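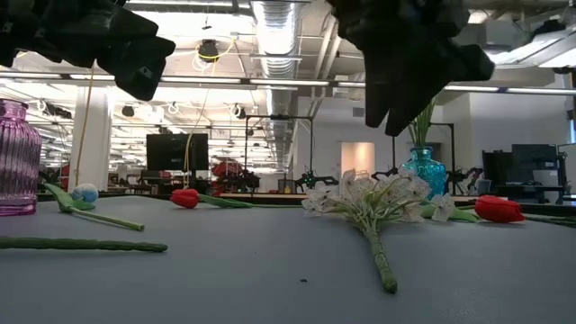 Siwan Voyle reckons the stems want trimming before anything goes near a vase, and having wrestled with these artificial ones all morning I'm inclined to agree with her.

September 24, 2023. Flower arranging, continued. The white bunch is my favourite of the lot, with those lovely speckled petals, but it has such a thick wrapped stem that I do wonder about it in a narrow neck - the ribbed pink-purple vase especially. The red tulip is far thinner and ought to be much kinder to us. I'd like to try it alone first, then add the blue and white one and see how the leaves sit together.

Evie, if you get in before me, please leave the stems uncut until I've measured them. Beryl has the good snips and wants them back by October.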